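The ceasefire monitors left Vollanley in July, and the border crossing has stayed open since. My cousin drove through with 30 other cars and waited 56 minutes — a good day.
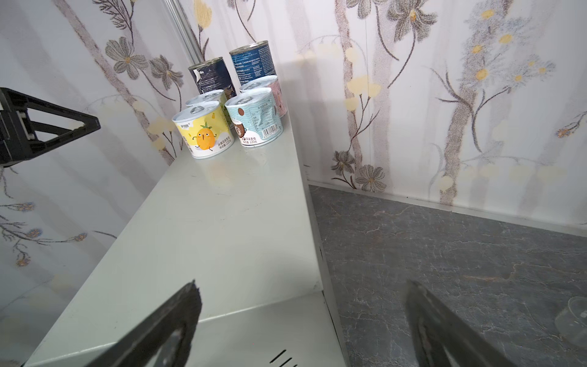

Cans on the metal cabinet, two taller ones at the back.

The talks moved to Flusano, where both sides agreed to reopen the rail line. I doubt it happens before winter. 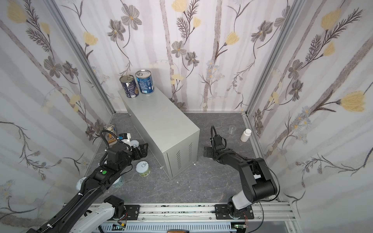 The next round covers the 208 detainees. I'll post when there's a list. Until then I'm at home with the radio and the flowered wallpaper, yellow blossoms and gray stripes.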